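Anyone moved house with a concert harp? Gallmont to the coast
Posted by Randa Bataineh in Moving & Storage, Thursday

Hi all, I've read back through a fair few pages and can't find this one, so sorry if it's been done to death. We're moving from Gallmont down to the coast in October and I've got a full-size pedal harp that I have never moved further than the church hall and back. My husband reckons it goes in the truck with the couch. I reckon it does not! The removalist quoted us $2,194 for the whole house and when I rang to ask about the harp the bloke went very quiet and then said "is that like a big guitar".

So do I pay extra for a specialist, or hire a van and do it myself? It's 800 km door to door.

- - -

kwesi_b wrote:
Do it yourself. I've shifted mine four times now, twice interstate, and the only time it got damaged was with professionals. Lay it on its left side on a mattress (the side without the strings being pushed, if that makes sense, soundboard supported), pedals all up in flat, cover on, and don't stack a single thing on top. A wagon will do if the seats fold properly. Mine goes in with about a hand's width to spare and I drive with the neck of it next to my ear like a passenger.

Oh and don't loosen the strings. People will tell you to. You'll spend a week getting it back.

Kwesi Boateng

- - -

Valentin R. wrote:
Have to disagree with Kwesi on the professionals. There are removalists and there are people who move instruments, and you want the second lot. I used Šimko for my upright and my daughter's cello and they were terrific, blankets everywhere, own trolley, rang me from the servo halfway to say all was well. It wasn't cheap. They do a shared load down that way if you can be flexible with the date, so ask for that and don't just take the first price.

Also a van in October up that highway, check whether there's any air con in the back. Usually there's none.

- - -

kwesi_b wrote:
Fair enough, I've only had the one bad experience. It was a very bad experience though. They stood it in a doorway and went to lunch.

- - -

Randa Bataineh wrote:
IN A DOORWAY. Oh my goodness.

Ok so leaning towards Šimko if the price isn't silly. Next question while I've got you, what about all the little stuff? Tuning key, spare strings, the electronic tuner, my rosewood music stand that comes apart. Last time we moved I lost the tuning key for a month and found it in with the cake tins.

- - -

silvia_danko wrote:
All of that rides with you in the car, Randa, in one container, and you put it in yourself. I'm fussy about this (thirty-odd house moves with the army, you get fussy). Hard case, bright colour, and it's the last thing out of the old place and the first thing into the new one. We had kettle, mugs, bathroom roll, screwdrivers, medications and the lease in ours. Everything else can go missing until the weekend and you'll cope.
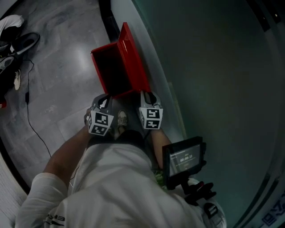

Whatever you use, shut it before you leave the room! Half the things I've lost over the years were left sitting on top of something "just for a sec". And write your mobile number inside the lid.

Silvia

- - -

K. Sýkora wrote:
Agree with Silvia on everything except one container. Two. If the strings and the screwdrivers travel together you'll have a gut string with a kink in it by lunchtime. I keep my strings flat in their packets inside a Midorix document wallet, behind the driver's seat and out of the sun.

As for insurance, your contents policy very likely doesn't cover the harp in transit. Mine had a limit of up to $100 per item for "musical accessories" and the instrument itself wasn't mentioned anywhere. Ring them and get it in an email.

Kvido

- - -

silvia_danko wrote:
Two containers is how you end up with three, Kvido.

- - -

Randa Bataineh wrote:
Update for anyone following. Šimko can do a shared load, pick up from our end, and they'll carry it in at the other end too, up the 3 steps. Husband has gone quiet about the couch idea. I rang the insurer and was on hold for most of a Bluey episode, then got a lovely girl who's sending me a form.

Does anyone know if it needs to sit in its cover for a bit once we're there? It's a lot more humid.

- - -

kwesi_b wrote:
Leave it covered overnight, tune it the next day, then tune it again every day for a fortnight and complain about it on here like the rest of us.

- - -

Contact the moderators | © Gallgate Community Boards | Back to top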